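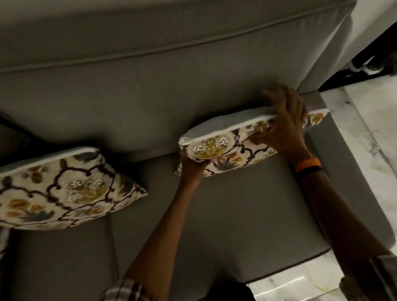 Ticket 137: narrow spike near 1420 MHz on every run
Opened by Chun-yin Ho, Thursday, February 29, 2024
The Timbridge dish had its best night yet and I got a lovely hydrogen line out of the galactic plane! But there's a thin spike sitting beside it, and it stays put wherever I point the dish. I'm running Lernuvgate 5 on the old laptop, with the receiver box indoors on the seat of a grey sofa like this one, right up against a cushion, so it could be getting warm. Gain is 20. Log attached.

Reply, Xolani Nel
Great data, and what a clean hydrogen hump! A spike that ignores pointing is almost always local. Could you cap the feed and do one more run? Then swap the laptop charger for battery power and do another. Please move the receiver on to something hard and open as well, but do that last so we only change one thing at a time.

Reply, Chun-yin Ho
Done all three, this is fun. Feed capped: spike still there. On battery: gone! Receiver moved to a shelf: no difference to the spike, though the frequency drift dropped to about 139 Hz over the run, so I'm leaving it there.

Reply, Xolani Nel
Brilliant, so it's the charger. Clip a ferrite on the lead at the laptop end, two turns if it'll fit. The Yeh filter won't help as the noise is inside the band.

Reply, Chun-yin Ho
Ferrite on, charger plugged in, spike barely above the noise. Trying the Bastitz preamp next!

Status: resolved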